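Forum index > Manipulation > Visits and demos

Thread: Open day at Meinecke, household pick and place track

trunav_dan
Posted 5/20/21
Went to the open day at Meinecke in Trunavitz. Morning was slides, afternoon was hands-on. Nele Böttcher ran the household track, which is the one I signed up for. Task family is sorting small goods in and out of a shallow tray on a soft surface, parallel two-finger hand tools, blue ribbed pads. The policy they showed was trained on 3,000 episodes. They ran it live on an arm in the main hall, 100 attempts over the day, and kept a tally on a whiteboard. I left before the last block so I don't have the final number.

Questions welcome, I took notes.

kettlebore
What was the failure mode? Soft surface plus film packaging sounds like a bad combination for a depth sensor.

trunav_dan
Two that I wrote down. Film wrap slid out when only the tips of the pads closed on it. And the tray moved when a finger caught the rim. Böttcher said the second one is worse for them, as the policy has no recovery for a tray that has changed angle.

plodier_user
We run a Plodier hand on a similar job and I don't buy the slip explanation. Ribbed pads hold film fine if you close on enough material. Slip at the tips is an approach height problem. Lower the approach 3 mm and try again.

kettlebore
Lower the approach on a mattress and you are pushing into the bedding. There is no fixed table height to work from. That is the whole point of using a bed.

plodier_user
Then use force feedback. A bed is a poor test surface in any case. You can't repeat it. The folds are different every time you put something down.

V. Tripathi
Vikas Tripathi here, I helped with the afternoon session. A few corrections.

The folds being different is deliberate. We tried 5 surfaces before settling on this and the flat ones gave a policy that fell apart on anything with give in it. On approach height, plodier_user is partly right. We changed it in the last software version and tip slips went down. The version in the hall was the older one.

The tray rim problem is real and still open.

plodier_user
Fair enough on the version. I still think you need one rigid surface in the set as a baseline, otherwise you can't separate pad problems from surface problems.

V. Tripathi
No argument there. It is on the list for June.

allex_fw
Does the Allex driver work with this, or do you need their own controller? And what does the item set look like? Vendors tend to show cubes.

trunav_dan
Didn't ask about the driver, sorry. No cubes. Tissue packs, plush toys, a dark box, a book or sheet lying in the tray, things in clear film. Both of these are from the household track.

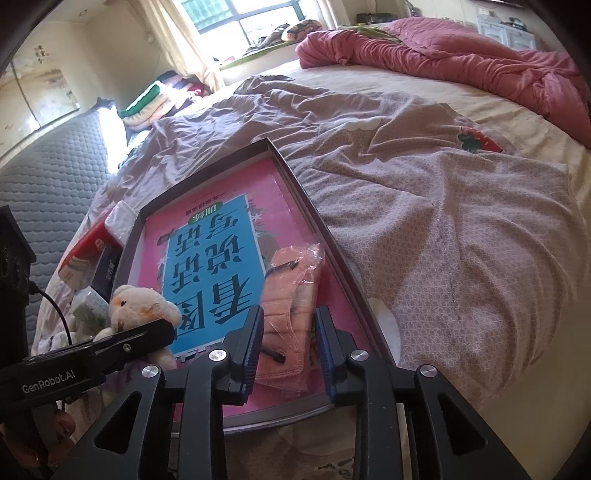
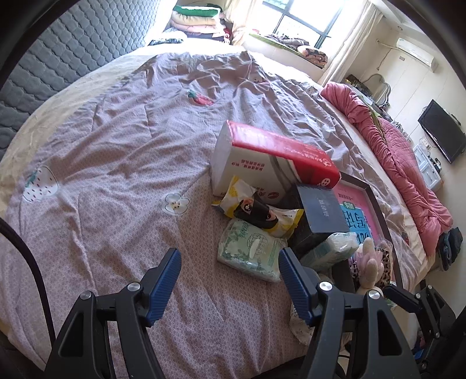

Filed under: Demos and open days / Household tasks

kettlebore
Useful, thanks. In the first one the wrapped orange item is over the lower right part of the tray. With the jaws that far open I would watch the outer side of the fingers as much as the pads.

plodier_user
The second is the better argument for my baseline. Tissue packs lying at different angles on a creased cover, some of them glossy. Too many variables at once – you would never find the cause of a missed grip from that.

V. Tripathi
You would not find it from one episode, no. We sort failures by item type first, then by angle. Film-wrapped soft packs are their own group.

allex_fw
Is the item list public?

V. Tripathi
Not yet. Send me a message and I will pass on the current draft. It still has 3 entries without weights.

trunav_dan
If anyone stayed for the last block and has the final tally, please post it.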